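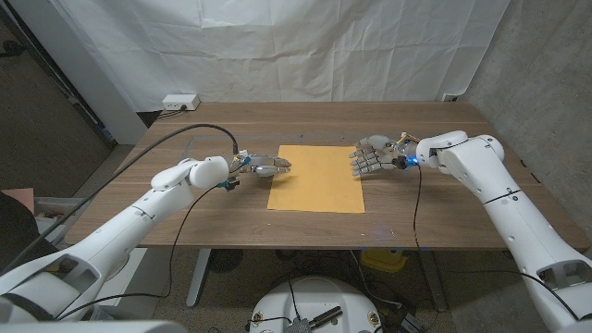 Page 85

Unit 3. Money, Debt and the Local Economy
Course handout, revised January 31, 2025
Prepared by Felista Mugo

3.1 Where deposits come from

Many students begin this unit with the view that a bank lends out money that other customers have placed with it. The view is incomplete. When a commercial bank approves a loan, it enters the amount owed as an asset on its own books and credits the borrower's account with an equal deposit. The deposit is new money in the ordinary sense: the borrower can spend it, and the person who receives it can spend it again. As the principal is repaid, that money passes out of existence.

Banks are limited in this activity by capital rules, by the need to settle payments with other banks, and by the supply of borrowers they judge able to repay. A central bank influences the whole process through the interest rate it sets. It does not choose which town, trade or household receives the credit.

3.2 The town of Bainbridge

The case used throughout this unit is Bainbridge, a mill town whose last independent bank was bought by a larger institution, Brandbridge. Before the sale, loan decisions were made in the town by officers who knew the applicants. After the sale, applications were scored at a regional office. Deposits remained steady — residents continued to place their wages in the same building — but lending to small firms within the town fell.

Ngọc Ninh, whose study is the assigned reading, followed 311 loan applications through this change. Her central finding concerns the size of loans. Large requests were treated much as before. Small requests, which cost nearly as much to review and return far less in interest, were more often declined or redirected to credit cards at a higher rate.

Students should read the second chapter with care, in particular the passage on collateral. A borrower who rents both home and shop has little to pledge, and the scoring method gave no weight to a long record of paid rent.

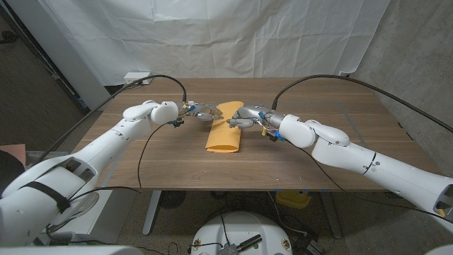 The same chapter describes the response of local residents, who formed a credit union named Ferkia. Members buy a share on joining, and each member has one vote regardless of the amount on deposit. Ninh is cautious in her judgment of the credit union. It reached borrowers whom Brandbridge had declined, but its own capital was thin, and for its first two years it could not make loans of the size a growing firm requires.

3.3 Terms for review

Principal: the amount borrowed, before interest.
Collateral: property pledged against a loan.
Usury: interest above the rate permitted by law or, in older usage, any interest at all.
Reserves: balances a bank holds at the central bank, together with cash in its vaults.

3.4 Written work

Prepare a response of two pages on the following matter. Flernance, a trade association in the region, has proposed that banks be required to publish the share of local deposits lent within each town. State what such a figure would show about Bainbridge and what it would leave out. Refer to the assigned reading at least once. Responses are due at the first seminar in March.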